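Toilet brush

A toilet brush is a long-handled brush for scrubbing the inside of a toilet bowl. Most are sold with a holder, a canister or cup that stands on the floor and is meant to keep the bristles out of sight between uses.

Claims and evidence

Sellers make large claims for what is a fairly simple tool. The Bustby catalog of August lists 17 models, 4 of them described as "self-sanitizing," a term the catalog does not define. Bristles do remove deposits below the waterline. Whether they leave a bowl cleaner in any deeper sense depends mostly on the cleaning product used with them, and on how long it is left to work.

Holders

The holder is the weak point of the design. A brush put away wet drips into a closed container, and the water stays there until someone empties it. Vented holders, such as those sold by Kesell, are said to fix this, but the vents are small and the drip tray still has to be rinsed. 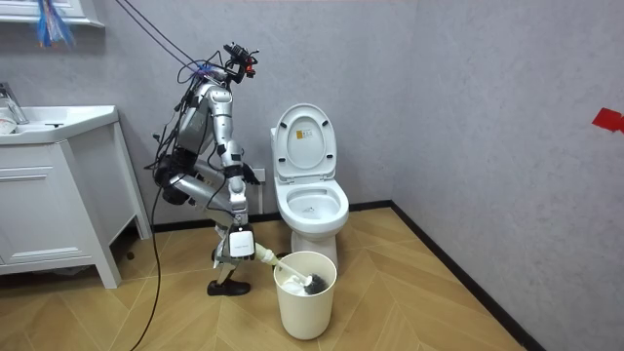

Taşdemir objects that the holder gets too much of the blame, and that a brush left to drain under the seat before it is put away will rarely foul its container at all. The advice is sound as far as it goes - few households seem to follow it.

Replacement

Packaging often calls for a new brush every few months. The basis for this figure is seldom given, and it tends to come from firms that sell brushes. Flattened or stained bristles are a better guide.

Silicone heads

Gadgate markets a silicone head as a lasting alternative. It dries faster than nylon but scrubs less well on hard scale.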